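Spent most of July on the planner at Psarras. Writing up where it's got to, partly for me, partly for the two people who asked.

Short version: the arms could already reach everything. The trouble was all in when to look and which view to believe.

The stack is Kunero for perception, Callix for motion planning, and a thin task layer on top that I wrote and keep rewriting. Korkska is the replay tool. If you only take one thing from this thread, write your replay tool first. I wrote mine third.

The task is sorting cosmetics into a desk organiser. Each compartment has a yellow label with the name of what goes in it, in Chinese. The task layer gets an item class and a label string and has to turn the pair into a place pose.

First version read the labels once at the start from the chest view and cached them. Fine until something got put in front of one. The cached pose stayed put, the organiser got nudged, and the place went wrong by the width of a slot.

So now every label carries an age and a source. Over 10 seconds old and the planner has to ask again before it commits to a place.

Source matters more than I expected. The chest view gets the whole layout but the small print is poor. The wrist view gets the print but only some of the labels, and from an odd angle.

Same organiser, wrist view first, then chest view: 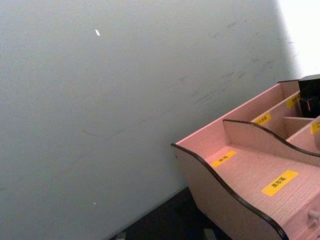
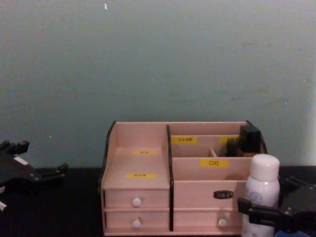
The fusion rule is dull. Chest gives the layout, wrist gives the text, and if they disagree on which compartment a label belongs to, neither wins and the planner asks for another wrist look. I tried weighting them by confidence. The confidences from the two heads aren't on the same scale and I got tired of pretending they were.

Dividers were the next problem. Callix was treating the organiser as one box with a hole in it. Good for not hitting it, useless for putting something in a narrow slot. I swapped that for separate thin panels and planning time went from 136 ms to 488 ms.

Most of that was self-inflicted. I was rebuilding the collision scene on every query. Caching the panels and only moving their common parent frame got nearly all of it back.

The curved edges are still modelled as straight ones at the highest point. It wastes a bit of clearance and I'm leaving it.

Two-arm coordination is a plain lock on the space over the organiser. One arm holds it, the other waits outside. I know there are cleverer ways. A lock shows up in the log as one line and I can read it at six in the evening.

Korkska now shows both views, the label table and the lock holder on one timeline. Before that I had four windows open and was lining up timestamps by eye. Found a bug on the first replay - the wrist camera's clock was behind the chest one, so "fresh" labels weren't fresh.

There are 18 replay cases in the test set now, all of them taken from something that went wrong. They run on every merge. Two still fail, both to do with a label that's partly hidden. The reader returns half a string with high confidence and the matcher happily picks the nearest name.

Next job is letting the reader say "partial" as a proper answer. That changes the message format, so Callix and Korkska both need a bump, and I'd like to do that once.

Config for the label ages is in the Kunero repo under task defaults. If you change the timeout, change it in the replay settings as well, they don't share a file yet.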